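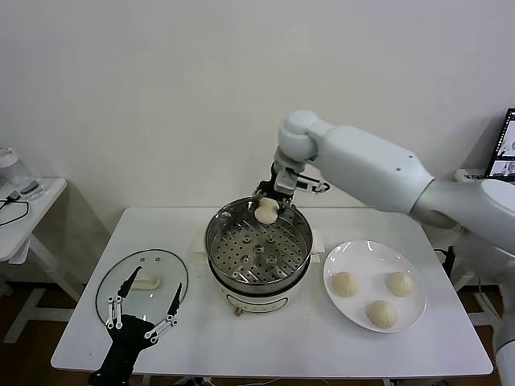

Steamed buns don't need a machine of their own, and Chutima Somboon would like people to stop paying for one. A pot, a rack and a lid did the job in her kitchen for years, she told the cooking evening at Plakholm, and the buns came out the same.

It was an awkward thing to hear at an event meant to drum up interest in the electric steamer. Plakholm, the kitchen shop and classroom on the old market street, has been running the evenings since April under the name Steam at Home. The pitch is simple enough: an electric base, a steel basket that sits on top, a glass lid, a knob to set the heat. Put the buns in, turn the knob, walk away.

The walking away is the part that deserves a second look. Jeon, the local importer that supplies the shop, says in its leaflet that the steamer is "set and forget." The same leaflet, two paragraphs later, tells buyers to check the water before every batch and again during longer ones. Asked which it is, a person at the Jeon counter said most customers get a feel for it.

Bakari Mosoti, who teaches the class, was more careful. He told the group that the heat setting matters less than people think and the spacing matters more. Buns swell, and if they touch each other in the basket they tear when they are pulled apart. He also asks people to line the basket with paper, or at least to oil it, because dough can stick to bare metal over the holes. None of that is in the leaflet.

Then there is the matter of lifting them out. Mosoti wants each bun taken from the sides, low down and gently, and put straight on a plate with space around it. Squeeze the top and the pleats go flat. Leave the buns in the closed pot after the heat is off and water drips from the lid onto them, which gives the skin yellow, wrinkled spots. He recommends cracking the lid open for a couple of minutes first. Somboon agreed with him on that and on very little else.

Price came up, as it tends to. The shop would not give one for the steamer alone, since it is sold as a set with a recipe booklet and a place in two classes. Fakilgate, the neighborhood newsletter that sponsors the evenings, reports that 176 people have signed up so far. It does not report how many of them went home with a steamer, and the shop said it does not share sales numbers. A sign-up is free. It would be a mistake to read too much into it.
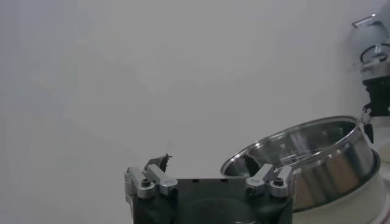 The steel bowl in its white base at Plakholm.

The shop also claims that an electric steamer uses less power than a pan on the stove. That may be so. No test was offered, and the answer would depend on the stove, the pan and how much water goes in. A cook making four buns for lunch has little to gain either way. Somebody feeding a big family might, though a single basket fills up fast and a stack of bamboo trays holds more.

What does seem fair is the point about counter space, which for once works in the machine's favor. People with one working burner, or none, can plug the thing in on any table near an outlet. Several in the class said they rent rooms without a proper kitchen, and for them the old pot-and-rack advice is no help at all. Somboon conceded this, then said she would still buy the cheapest one she could find.

Cleaning got less time than it should have. The basket lifts off and can be washed in the sink. The base has the electrics in it and can't, and milky scale builds up wherever the water is hard. Mosoti uses white vinegar and warm water, left for half an hour – the booklet suggests a descaler that Plakholm happens to sell.

The next class moves on to filled dumplings and begins at 6 p.m. at Plakholm. Places are free, but the flour is not included, and people are asked to bring a plate and a clean towel. Steamers will be on sale at the door.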